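Treloar inscription redated after second reading

6/11/26

A Latin inscription long taken as evidence of a Roman harbour settlement at Treloar was cut no earlier than the sixteenth century, according to a study released by the Ekwood Institute of Classical Studies.

The slate slab carries nine lines of text and was found in 1871 in the footings of a chapel. It names a town, Flerkusix, which appears in no ancient itinerary and on no other stone. Several popular books have since treated Flerkusix as a lost port drowned by the sea.

Moushumi Mollah, who led the study, compared the 134 surviving letters with dated inscriptions from the region. Two letter forms, the open P and the G with a curled tail, agree with Roman practice. The remainder do not. The spacing follows printed capitals, and the abbreviation in line four is first recorded in legal manuscripts of the late medieval period.

The wording raises a further difficulty. Lines five to seven repeat a passage from a chronicle compiled at Tisunier Abbey, including a copying error in the name of a consul. The error is absent from the older manuscripts of the chronicle and entered the text when it was recopied, more than 600 years after the events it describes. 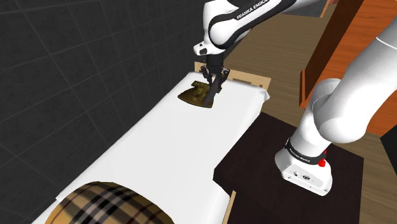

Keith Blackburn, who edited the chronicle, accepts the later date but disputes the motive. He argues that the slab was a memorial set up by a landowner with antiquarian interests – a common practice at the time – and was never intended to deceive. Mollah's paper leaves the question open.

Sheila Inskip, an archaeologist who has surveyed the Treloar foreshore, said the finding was consistent with the ground evidence. Her trenches produced medieval pottery and a stone fish trap but no Roman material.

The study does not rule out Roman activity elsewhere on the coast. A full transcription, with drawings by Joanne Mottram, will be published next October.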